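The folding table at Vurnunstead

The cell at Prasport's workshop in Vurnunstead has one job, which is folding sports kit. It is a table, a fabric cover, two arms and a pair of pale panels behind. Keeping it working takes more time than anyone planned for when it was installed in August.

Most of the care goes into the fingers. They are long and slotted, and lint packs into the slots. The operator brushes them out every 175 folds and checks that the tips still meet. If they don't, the gripper picks up two layers where it wanted one, and a waistband comes up with half a leg attached.

Next comes the table cover. Cloth has to slide a little and then stop. The first cover was too smooth and shirts drifted towards the far edge. The present one is brushed weekly and replaced when it starts to shine.
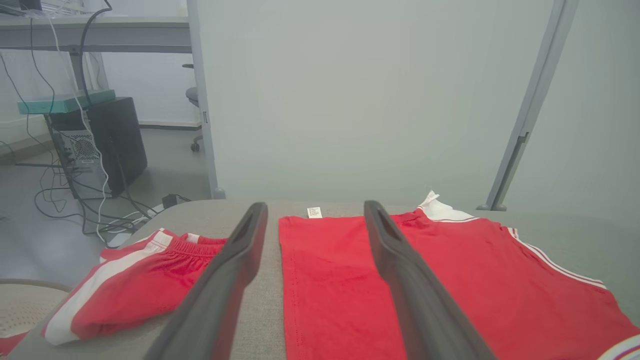
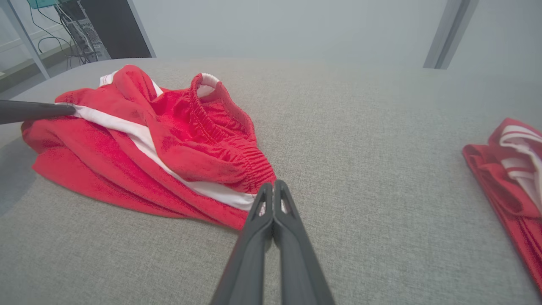 Red shorts and a red jersey on the table at Vurnunstead. In the second picture the fingertips are at the gathered waistband.

Camera checks are done at the start of each shift. Each arm carries a small one at the wrist, and a knock of a few millimetres is enough to spoil a grasp. The operator runs the Jillach routine, a set of 6 fixed poses, and compares the results with those saved the day before. Anything out of line means slackening the bracket, resetting it and starting again.

Strong colours such as red need their own exposure setting, or the creases disappear and the arm has no edge to aim for. White stripes help. Plain black kit is still the hardest, and the log for that has reached 233 entries.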